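From My Counter: Rolls, Crumbs and a Very Small Oven

Hello again, bread people! Last month's item about freezing loaves brought in more mail than anything I've written for the Grosmont newsletter, and a good half of you wanted to know the same thing. What do I do with the one roll I want at 3 in the afternoon, when I'm not about to heat up the big oven for it? Well, I use the toaster oven, and I've gotten pretty fussy about how.

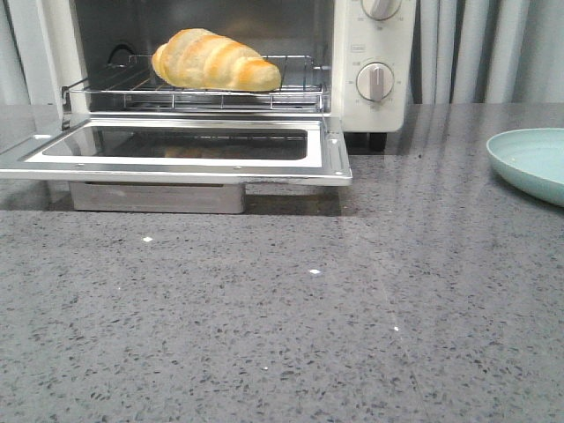
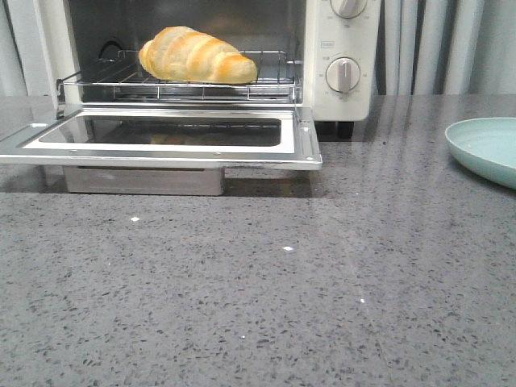
Rolled breads are my favorite thing to warm up (crescents, salt bread, anything with layers you can pull apart) and they're also the easiest to ruin. The ridges brown way ahead of the creases, so if you go in hot you get a dark stripe on top and a chilly middle. I used to set the dial as high as it went and stand there guarding the thing. Now I go low, around the 300 mark, and give a roll from the fridge five minutes. A frozen one gets eight, and then I turn the heat off and leave it in there with the door shut for another two. That last bit makes more difference than anything else I've tried.

I do flick a little water on top first, just what's on my fingertips after I've run them under the faucet. Some of you swear by wrapping the roll in foil. I've gone back and forth on it, and for a plain dinner roll I think you're right, it stays nice and soft. For anything buttery I want the outside to crackle a bit, so no foil at my house.

Put it straight on the rack, too. The little pan that came with mine is fine for cheese toast, but a roll sitting on a pan gets a hard flat bottom, and on the wires the air goes all the way around. One roll at a time is best if you can stand to wait. Two will fit, but keep some space between them, and please don't let anything touch the top - butter plus a heating element is a smell that stays in the curtains until Sunday.

Now, crumbs. I know, I know. But if your oven has a crumb tray underneath, when did you last slide it out? I ignored mine for an entire winter and kept wondering why everything tasted faintly of burnt sesame. These days I pull it when the oven is stone cold, tip it over the trash, wipe it with a damp cloth and dry it before it goes back. The door glass gets the same cloth. If there's a baked-on spot, I use baking soda and water mixed to a paste, leave it for 13 minutes or so while I do the dishes, and it comes off without any real scrubbing. Stay away from steel wool on the glass!

A few of you asked about counter space as well. I gave up my spice rack to make room, and I don't miss it. What I forgot to allow for was the door! When it folds down flat it needs a good stretch of clear counter, so measure with it open before you decide where the thing lives. And leave a gap at the back and sides for the heat, whatever your manual says.

Next issue I'm taking on the dough itself. I've been testing the Kamath flour against my usual bag, 18 rolls so far, and my freezer is full. I have opinions about the butter, too, and they are strong. If you've got a shaping trick that keeps the ends from unrolling as they bake, drop it in the box by the Firnik desk or just reply to this email, because mine spring open about half the time and I would love to hear what you do.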